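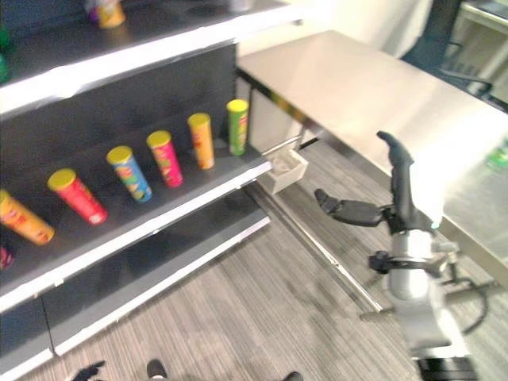
Snack shelf project gets its first full month under way at Grondgate

January 9, 2019

The new snack corner at the Grondgate building is open, and if the first days are anything to go by, people are very happy to have it. Tenants on the ground floor have been asking for somewhere to pick up a bite between meetings ever since the old kiosk closed in September, and now they have a proper set of shelves to visit, with a big stainless steel table alongside for sorting and unpacking.

The corner is run by Standitz, the small shop-fitting and stocking firm that also looks after the break rooms on the upper floors. Mélanie Wong leads the project for Standitz, and she could hardly wait to talk about it when we stopped by.

"I love a shelf with color on it," she said. "You come around the corner with a long afternoon ahead of you and there's a row of bright cans. It cheers you right up!"

She's right about the color. The shelving itself is dark gray with crisp white edges, and against it the tall snack cans really pop: red, blue, pink, orange and green, all with those yellow-gold lids. They have the middle shelf to themselves, spaced well apart near the front edge. Not every can stands to attention – the orange one at the near end has gone right over and the red one beside it is leaning – but Wong isn't bothered by a bit of a wobble.

"People pick things up, read the label, change their minds," she said. "That's what a shelf is for. We straighten up when we do the rounds and then everybody starts again."

Those rounds happen 4 times a day for now. Killian Riviere does the early ones and Gladys Kimaro takes over after lunch. Both of them worked on the upstairs break rooms before moving down, and both say the snack corner is the livelier job by a long way. Kimaro keeps a notebook of what people ask for, and it's filling up fast. Rice crackers are near the top, followed by dried mango and (a surprise to everyone) plain popcorn.

The wide spacing is a choice, too. Wong had tried packing the cans shoulder to shoulder in another building and found that pulling one out tended to bring its neighbor along. With a gap between them there's room for a hand, and it's much easier to see at a glance which flavor has sold. It does mean fewer cans out at one time, so the backup stock is kept in the storeroom and brought out as needed.

There's still space to fill, with the lower shelf bare below the cans, and this is where things get fun. Standitz is asking everyone in the building to help decide what goes there. Slips are at the front desk, and there is room on each one for two suggestions and a short comment. Adhiambo Kashindye, who manages the building, hopes for a big response. More than 600 people have a badge for Grondgate, and she would love to hear from as many of them as possible.

"We asked the tenants about the lobby chairs two years ago and got a handful of replies," Kashindye said. "Snacks are different. I had people stopping me in the elevator before the slips were even printed."

Two ideas already have plenty of support. One is a run of small boxes of tea, which would suit the Lillix design studio and its famous four o'clock break. The other comes from the accounting team at Temba, who want the lower shelf kept for fruit and nuts and have handed in their slips as a group, stapled together.

Yi-an Ham of Temba wrote the longest comment so far, covering both sides of the slip and part of a napkin. "I want something I can eat at my desk without getting crumbs in the keyboard," Ham told us. "But I also don't want the cans to go away. The green one is my favorite. Please put that in."

Standitz has set aside $2,027 for the first round of new stock, and Wong plans to spend it on small amounts of many things instead of a lot of one. Whatever sells will be reordered, and whatever doesn't will make way for the next idea from the slips. Prices will be the same as in the upstairs break rooms.

A few practical notes for anyone planning a visit. The corner is open whenever the ground floor is open. Payment is by badge or card at the front desk, and the desk can't take large bills. Please leave the steel table clear for the staff, who need the whole top when a delivery comes in. If you knock a can over, just stand it back up – and if you find one that's dented, hand it to Riviere or Kimaro and they'll swap it.

Suggestion slips can be dropped off at the front desk through the end of the month. The list of new items will be posted by the elevators.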